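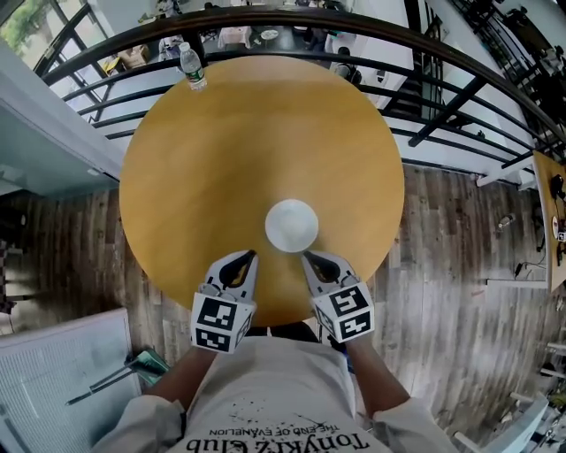 Re: [diesel-list] glow plug light stays on then rough start, what first?

Sorry for the slow reply, been flat out and the internet at Stolness drops every time the wind gets up. Typing this fast before tea.

Posted 11/30/25 to the whole list as a few of you asked off-list about the same thing.

> Hi all,
> New here. Have a diesel ute, older one, four cylinder, bought in
> October from a yard near Praltanmont. Starts fine in the arvo. First
> start of the morning it cranks for ages, catches on maybe two
> cylinders, shakes like mad and blows white smoke for a minute or so.
> After that it's perfect all day.
>
> Glow light comes on with the key but takes a long time to go out now.
> The bloke at the yard reckons it's injectors and wants to do all four.
> The quote made me feel ill.
>
> Is there anything I can check myself before handing over the money?
> I have a multimeter and a basic socket set and not much else. Also
> should I be using starting spray in the meantime? The neighbour swears
> by it.
>
> Thanks in advance, sorry if this gets asked all the time.

Ok. In no particular order, well, some order.

DO NOT use the starting spray. Not with glow plugs. Ether plus a hot plug in the intake or the chamber and you can crack a piston or bend a rod or blow the intake pipe off. Your neighbour might have an old tractor with no plugs, different story. If you already gave it a squirt or two and it's still running, fine, just stop.

Injectors: could be. But rough only on the first start and perfect the rest of the day says glow plugs to me before anything else. A bad injector usually lets you know when it's warm as well, knock, smoke under load, lumpy idle at the lights. You didn't mention any of that. I'd want the plugs ruled out before anyone touches the injectors.

So. Testing the plugs in place.

Key off, engine cold, leave it overnight. Pull the battery negative. Find the bus bar, it's the flat metal strip joining the tops of the plugs, small nuts on each one. Yours might have single wires with push on caps instead, depends on the year. Take the strip right off. You have to, otherwise you're reading all four at once and a dead one hides behind the good ones. I've seen people test with the strip on and declare the lot healthy.

The nuts are tiny, 8 mm on mine. Stuff a rag under there before you undo them. They go straight down behind the pump and you won't see them again.

Multimeter on the lowest ohms setting. Touch the leads together first and write down what you get, cheap leads have a bit of resistance all their own and you need to take that off. Then one lead on the tip of the plug and the other on clean metal on the block. Not paint. Not a rusty bracket.

Good plug reads very low, an ohm or under usually. Dead plug reads open, meter acts like it's touching nothing. Anything in between, several ohms, it's on the way out and I'd count it as gone.

If they're all good look upstream. Put the strip back on, battery back on, meter to volts, red on the strip and black on the battery negative. Get someone to turn the key to glow. You want close to battery voltage there. If you get nothing it's the relay or the fuse or the fat wire between. If you get something weak, like 8 volts, it's a crook connection or the relay contacts are burnt. Relay on mine clicked perfectly and passed next to nothing. The click means the coil works and that's all it means.

About the dash light. The light is NOT telling you the plugs are hot. On most of the older ones it's just a timer with a temp sensor hanging off it. So a light that takes longer than it used to could simply be the mornings getting colder wherever you are, or could be the coolant sensor telling the timer porkies. Worth unplugging the sensor and having a look at the connector, they go green inside. I'd clean it anyway.

Now taking the plugs out, if you get that far. Slow down here. They snap. When one snaps the tip stays in the head and then you really are up for money, more than the injectors probably.

What I do:

Soak with penetrating oil the night before and again in the morning. Run the engine till it's properly warm. Then undo with a small ratchet, a long bar is how you break them. If it moves a bit and goes tight, do it back up a bit, more oil, try again. Back and forth. Took me the best part of a weekend on the last one and I had 100 other things to do, but all four came out whole. If one just won't go, LEAVE IT. Three good plugs will start most engines in our sort of weather. Take it to someone who does them for a living and have the one done.

Blow the crud out from around them before they come all the way out or it drops in the cylinder.

Look at the tips once they're out. Should be straight and smooth. Swollen, split, or the end melted off is a different conversation, because then something has been cooking them, and that CAN be an injector dribbling. So if you find one like that keep track of which hole it came from. Bit of masking tape, number on it. Then you've got something real to say to the yard instead of all four on a hunch.

New ones in by hand first, all the way, then torque. I use 13 Nm on mine but look yours up, it's in the workshop manual and they do vary. Small smear of anti seize on the threads, none on the tip. And check the voltage stamped on the new plug. There are fast glow ones that want less than 12 and they'll last a few mornings on the wrong setup and then they die all at once.

Which brand. I've had the Raju ones in for two winters, no complaints. The Fondivley ones were cheaper and I had one go open in the first month, they did replace it, but I'd already done the job twice by then. Could be I got a dud. Others on here have run them for years so take that as one persons opinion. Buy the full set whichever, if one's gone the rest are the same age.

Other stuff that gives you white smoke and a shaky first start, for when the plugs test good:

Air getting in the fuel. Drains back overnight, takes a while to pull up again. Check the hand primer on the filter housing before the first start, if it's soft and takes a lot of pumps to go firm you've got a leak somewhere on the suction side. Pump it hard, then start it. If it fires straight up that's your answer. Usually the little return hoses or the primer itself, the diaphragm perishes. Couple of bucks of hose fixes it half the time. I should of put this one first really, it's free and takes a minute.

Battery. Slow cranking on a diesel is no good no matter how hot the plugs are. Watch the meter while it cranks, if it drops under 10 I'd get the battery load tested and clean both ends of the earth strap. You said it cranks for ages but not whether it cranks FAST. Does it?

Fuel filter. When was it last done? If the yard can't tell you then it wasn't. Drain the water off the bottom while you're there.

Valve clearances, compression. Possible on an older one but I'd leave that till last. A compression test on a diesel needs the proper high range gauge, the petrol one in the bargain bin will just burst. If you're pulling the glow plugs anyway that's the time to get someone with the gauge to come over, it screws in the same holes.

Coolant. White smoke that smells sweet and doesn't clear, and the level is dropping, that's a head gasket. Yours clears in a minute so I doubt it. Keep an eye on the bottle anyhow.

In the meantime while you wait on parts: cycle the key. On, wait for the light to go out, off, on again, wait, then crank. Two or three goes. If it starts noticeably better on three than on one, then at least some of the plugs are working and it isnt all four dead. Don't sit there and do it up to 10 times, you'll flatten the battery and then you have two problems. Bit of throttle while cranking is ok on the older mechanical pumps.

If you've got a block heater fitted, use it. Plenty of the ones that came through the Praltanmont yards were ex mine or ex farm and have a plug tucked in behind the grille that the new owner never finds. Have a look with a torch.

So the order I'd go: primer bulb, battery, plugs in place with the meter, voltage at the strip, sensor. One morning all up. Then decide about the yard. If they still say injectors, ask them to do a leak off test and show you the bottles. They should be happy to. If they get shirty about it go elsewhere.

Post back with:
engine code (on the block, pump side, wipe the grease off)
ohms for each plug, front to back
volts at the strip with key on glow
volts while cranking
how many pumps on the primer

and somebody will have an idea. Please trim the quotes when you reply, the digest people were getting the same message over and over last month and it's a pain on a phone.

To the other one who asked off-list about the Fondivley relay, no I havent tried it. Would like to know if you do.

Gotta run, tea's burning

Stolness

_______________________________________________
diesel-list mailing list
To unsubscribe send a blank message with unsubscribe in the subject line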